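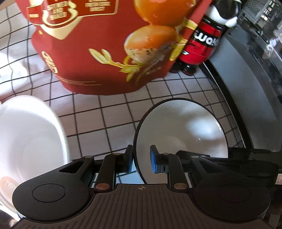

## Things I quit doing once the kids started school

I used to iron pillowcases. I know! My mother did it, so I did it, and then one night in July I was standing there at eleven o'clock with a baby monitor clipped to my pajamas and I just unplugged the thing and went to bed.

That was the first one. Next was saying sure to every birthday party in Barnonville (we did three in one weekend once, and I cried in the parking lot of a trampoline place). Then I dropped out of the class group chat, which had 63 unread messages by lunch most days, nearly all of them thumbs-ups.

What I got back is time, mostly in silly little scraps. I read now. I'm on my second library book this month, and I've started walking out to Uibo and back after drop-off, even when it's freezing.

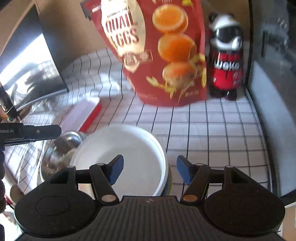 Do I feel guilty about any of it? Sometimes, usually around bedtime, when I remember a party we skipped and wonder if my youngest minded. Then I ask her and she wants to talk about sharks.

The iron is still in the hall closet, behind the sleeping bags.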